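Prutis Arm Kit – Set-up Guide for Shared Workshops
Section 4: Fitting the fixed camera and setting the work area

4.1 Before you begin

This section covers the mounting of the fixed camera, the marking out of the work area and the first alignment check. It applies to the Prutis kit when used with the Linska control box. The arm must already be bolted to its base plate as set out in Section 3, and the control box must be switched off at the wall.

You will need the following:
Camera bracket and two clamp bolts (bag C)
10 mm spanner
Tape measure
Marking tape
Printed alignment card

CAUTION: Do not connect the arm to the mains until step 9 has been completed. The arm may move to its rest position as soon as power is applied.

4.2 Fitting the camera bracket

1. Choose a fixed upright next to the work area. A wall batten or a bolted post is suitable. Free-standing furniture and anything on castors must not be used.

2. Hold the bracket against the upright so that its lower edge is 443 mm above the work surface. Mark both bolt positions.

3. Fit the clamp bolts and tighten them with the 10 mm spanner. Stop when the bracket no longer turns by hand. Overtightening will bend the back plate.

4. Slide the camera into the bracket until it clicks. Run the cable along the upright and tie it at intervals of 260 mm, leaving a small loop at the camera end.

NOTE: Kits supplied before March have a bracket with a single bolt. Order the Nwosu adaptor plate before going further. The single-bolt bracket is not approved for use with the Linska control box.

4.3 Checking the view

5. Connect the camera to the control box and plug in the camera supply only. The arm supply stays disconnected.

6. Open the View page on the control box and wait for the picture to settle. Compare what the camera shows with the area in which the arm will be working. 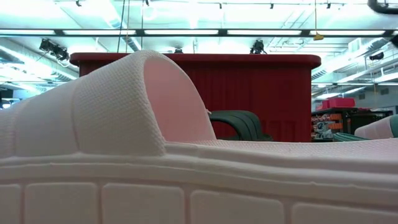

The alignment check depends on the camera having a clear line of sight to all four corners of the card. Members at the Jisumport workshop share their floor with other trades, and large items are often left close to the work area between sessions. A raised flap of padded material, such as the white one standing up in front of the red drape, can hide part of whatever lies behind it, and the software will treat the hidden part as missing. Fold such items down or move them aside before placing the card. Plain white surfaces should also be kept away from the card, as its border is printed on a white ground. If strip lights fall within the view, as they do near the ceiling here, tilt the camera downwards until they no longer show and then repeat step 6.

4.4 Marking out and alignment

7. Lay the alignment card flat on the work surface with the arrow pointing towards the arm base. Tape down all four corners. The card must not lie on cloth or padding, which will let it sag.

8. Press Align on the View page. The status light flashes amber while the check is running and turns green when it has finished. The check takes 18 seconds. Keep hands and tools out of view during this time.

9. Mark the outer limit of the arm's reach on the floor with tape, and leave the tape in place for as long as the kit is installed. When this has been done, the arm supply may be connected.

WARNING: Anyone may cross the marked area while the arm supply is disconnected. Once the supply is connected, only the person holding the stop button may stand inside the tape.

4.5 If the check fails

Status light stays amber: the card is partly hidden or has lifted at a corner. Press it flat and repeat step 8.

Status light turns red: the camera has moved since step 6. Tighten the bracket and begin again from step 5.

No picture on the View page: check the camera cable at both ends – the plug at the control box needs a firm push before it seats.

Green light, but the arm stops short of the card: the wrong arm length has been entered. See Section 6.2.

Repeat the check whenever the camera, the arm base or the work surface has been moved, and record the result on the sheet inside the lid of the control box.

Continue to Section 5: First movement under power.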